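모터스포츠의 이해 강의노트
6주차: 타이어 관리와 피트 전략
담당 Yesenia Ledesma

지난주 숙제 얘기부터. 타이어 전략을 "안 터지게 조심한다"라고 한 줄로 써낸 분이 계셨는데, 틀린 말은 아니라서 점수를 조금 드렸습니다. 오늘은 그 한 줄을 두 시간으로 늘려 봅니다.

1. 기본 설정
수업 내내 Clallarville 내구 레이스를 씁니다. 결승 122랩, 의무 피트스톱 2회. 출전팀은 Ebihara와 Promeck 두 팀만 보겠습니다. 나머지 팀들은 어차피 중계에도 잘 안 잡힙니다.

2. 마모와 성능 저하
둘을 섞어 쓰면 감점합니다.
마모(wear): 고무가 물리적으로 닳아 없어지는 것.
성능 저하(degradation): 고무가 남아 있어도 접지력이 떨어지는 것. 주로 열 때문입니다.
드라이버가 무전으로 "타이어가 죽었다"고 하면 대개 후자입니다. 새 타이어를 끼운 지 세 바퀴 만에 같은 말을 하면 드라이버 성격 문제일 수도 있습니다.

3. 언더컷과 오버컷
언더컷은 앞차보다 먼저 들어가 새 타이어로 시간을 버는 방법, 오버컷은 반대로 더 오래 버티는 방법입니다. 성능 저하가 큰 서킷일수록 언더컷이 세고, 새 타이어의 열이 늦게 오르는 서킷에서는 오버컷도 할 만합니다. 시험에 나옵니다. 작년에도 나왔고, 작년에도 절반이 거꾸로 썼습니다.

4. 사례: 66랩의 Promeck
Promeck은 66랩에 두 번째 스톱을 했습니다. 남은 거리는 56랩. Ebihara는 14랩을 더 버틴 뒤 80랩에 들어갔고, 남은 42랩을 훨씬 싱싱한 타이어로 달렸습니다. 결과는 Ebihara의 추월승. 경기 후 Promeck 감독은 "전략은 완벽했고 결과만 아쉬웠다"고 했습니다. 여러분 답안지에는 이 문장을 쓰지 마세요.
주의할 점: 80랩 직전까지 Ebihara의 랩타임도 꽤 나빴습니다. 세이프티카가 75랩에 나왔다면 이야기가 어떻게 달라졌을지 각자 계산해 볼 것.

5. 스틴트 나누기
122랩을 세 스틴트로 나누되 똑같이 자를 필요는 없습니다. 초반에는 연료가 무거워 타이어 부담이 크니 첫 스틴트를 짧게 잡는 팀이 많습니다. 트래픽도 넣어서 생각하세요. 계산상 최적 랩에 들어갔다가 느린 차 네 대 뒤로 나오면 그 계산은 없던 일이 됩니다.

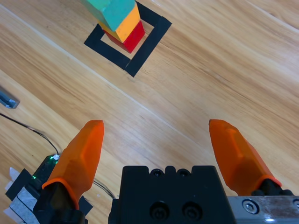

그림 1. 검은 테이프 사각형 안에 쌓은 나무 블록 세 개. 맨 아래가 빨강, 맨 위가 청록.

6. 과제
(1) Trulance 시뮬레이터의 기본 차량으로 2스톱과 3스톱의 총 주행시간을 비교하시오.
(2) 4번 사례에서 Promeck이 70랩에 들어갔을 경우를 서술하시오. 200자 이내. 작년에 세 쪽을 쓴 분은 첫 200자만 채점했습니다.
(3) 언더컷이 실패하는 조건 두 가지. "운이 나쁨"은 조건으로 치지 않습니다.

제출은 다음 수업 시작 전까지. 다음 주는 세이프티카 규정입니다. 규정집은 부록까지 읽어 오세요.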